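Linddale study room reopens after furniture appeal

09/06/2025

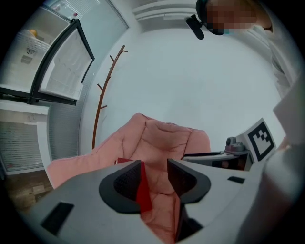 The pink quilted chair and the coat rack by the window at the Linddale study room.

A study room for people without a quiet place to work at home has reopened in Linddale with furniture given by local households.

The room, on the first floor of the old Somus building, had been shut for 23 days while the walls were painted and the worst of the old seating was taken out. It is open again on weekday afternoons and evenings, and anyone over 16 who lives in the town can book a place.

The first pieces in place include a pink upholstered chair with a quilted, padded back and a tall brown coat rack with short branches, which stands along the wall near the window. The walls are white.

Philomena Noonan, who runs the room, asked for furniture in a notice in the library window in spring. She had hoped for a few chairs and received 44 offers, many of them for items too large to go up the stairs.

"We were offered three wardrobes and a piano," she said. "I had to ring people back and tell them we only wanted things you could sit on or hang a coat on. They were very good about it."

The old seats had come from a canteen and were hard to sit on for more than an hour. Mrs Noonan said people who came in to revise had been bringing cushions from home, and one regular user worked standing up at the windowsill.

Coats were another complaint. They used to be left in a heap on a table by the door, and on wet evenings the table could not be used for anything else.

Muchen Cheng, who is studying for bookkeeping exams, booked a place for the first evening. He shares a flat with his parents and two younger brothers and has used the room since last autumn.

"It's a proper chair," he said. "I did two hours on Thursday without getting up. The other thing is the window. It used to be painted shut and the room got very stuffy by five o'clock."

The window has a black frame and a pane that lets in light but cannot be seen through clearly. It opens inwards, and users are asked to shut it before they leave.

Painting and repairs were paid for with a grant from Fimance, a lender with an office in the town, and the carpentry firm Nguyen-Tran fixed the window and rehung the door at no charge. The firm will come back later in June to put up shelves.

The shelves are for textbooks, which can be borrowed for use in the room but not taken home. Mrs Noonan has 60 of them in boxes in her garage, mostly for maths, nursing and driving theory, and is looking for more recent editions.

A place costs nothing for the first two hours and £1 after that. Around 70 people used the room in the month before it closed, and the busiest time was between four and seven. Places at those hours should be booked a day ahead.

Hot drinks are allowed but food is not. Phones must be on silent, and calls can be taken on the landing.

Mrs Noonan said she still needed two desk lamps, a wall clock and a bin with a lid. She is not taking any more large furniture. Anyone with something to give should leave a note with their phone number at the library desk, and should not leave items on the stairs.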